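Panagiotou Home Water
Puvovlow 142 Under-Sink Filter: Owner's Set-Up Guide
Section 3. Fitting the filter and first use
Revised October 25, 2019

The leaflet in the box calls this a ten-minute job. Set aside an afternoon. Ten minutes may be fair for a fitter working in a bare cabinet with new pipes, and few of us have either. This section replaces the leaflet. Where the two disagree, follow this one.

3.1 Before you start

Check that the box holds the filter head, one Pulon cartridge, the mounting bracket with screws, the tee valve, two lengths of tubing and the plastic wrench. The tubing is 18 inches per length. That reaches in a shallow cabinet if the bracket goes close to the cold supply and you do not mind a tight bend. If your supply comes up at the back corner, buy longer tubing now, before the water is off.

You will also need a bucket, a towel, a flashlight, an adjustable wrench and a pencil. A tubing cutter makes a cleaner end than a knife.

CAUTION: Connect to the cold supply only. Hot water will damage the cartridge and is not covered by the warranty, whatever the store may have told you.

3.2 Checking the pressure

The filter is set up for a supply of 50 psi. It will run a little below that, slowly. Do not rely on the figure your neighbor gives you, or on the one from the house inspection. Pressure changes with the hour and with what else is running. Screw a gauge to an outdoor faucet and read it early in the morning, then again in the evening. If the readings are far apart, ask a plumber about a regulator before going further.

3.3 Fitting the head

1. Close the cold shutoff under the sink. Open the kitchen faucet and let it run out.
2. Wait a full minute. If the faucet still drips, the shutoff is not closing. Old ones often don't. Use the main valve for the house.
3. Put the bucket under the supply line and disconnect the line from the shutoff.
4. Screw the tee valve onto the shutoff by hand, then turn it a quarter turn with the wrench. Stop there. More force splits the washer.
5. Reconnect the supply line to the top of the tee.
6. Hold the bracket against the cabinet wall and mark the holes. Leave a hand's width under the cartridge so you can get it out again. The paper template leaves less than this and we suggest you ignore it.
7. Fix the bracket. Hang the head on it with the arrow pointing toward the faucet line.
8. Cut both tube ends square. Push each one in until it stops, then push again. Most leaks we hear about are tubes that felt fully in and weren't.
9. Pull back on each tube. It should not move.

NOTE: The box describes the fittings as "leak-proof." Keep the towel under them for two days anyway.

3.4 Fitting and flushing the cartridge

1. Take the cartridge out of its wrap and check the rubber ring. If it is twisted or missing, do not use the cartridge.
2. Wet the ring with clean water. No grease, no dish soap.
3. Push the cartridge up into the head and turn it to the right until it clicks. A soft click counts.
4. Open the tee valve halfway. Look at every joint with the flashlight.
5. Open the valve fully and run the faucet. The first water will be gray or black. It is carbon dust.
6. Keep running until the water is clear, then fill a glass and hold it against something white. If you see specks, run it some more.
7. Throw away the water from the first day's use, or give it to the plants.

3.5 When to change the cartridge

The printed life is 4,000 liters. We have no quarrel with the test, only with the idea that your water is the same as the test water. Sediment shortens the life and so does a well. Watch the flow. When filling a kettle becomes a chore, change the cartridge, even if the sticker says you have months left.

The colored dial on the head is a timer. It does not measure the water in any way. Set it if you like reminders. A pencil date on the cabinet door does the same work and needs no battery.

If you are leaving the house unheated in December or later, drain the head and bring the cartridge indoors. A frozen cartridge can crack where you can't see it, so replace any that has frozen.

3.6 Keeping clear of the counter

Nothing in this kit sits on top of the counter unless you bought the separate spout. Before drilling for a spout, check what the counter is made of and whether a window sill above it will be in the way of the lever. 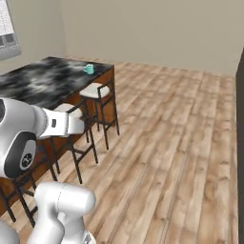 Island with bar stool seating. 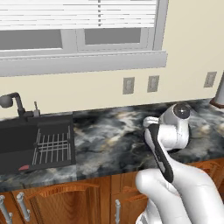

Can I use another maker's cartridge in the Puvovlow head?

Some will click in, but a click doesn't prove a seal. The ring on the Pulon cartridge is cut for this head, and we haven't tested any other. If you try one anyway, stay home while it runs the first time, check the joint by hand, and close the tee valve before you go out.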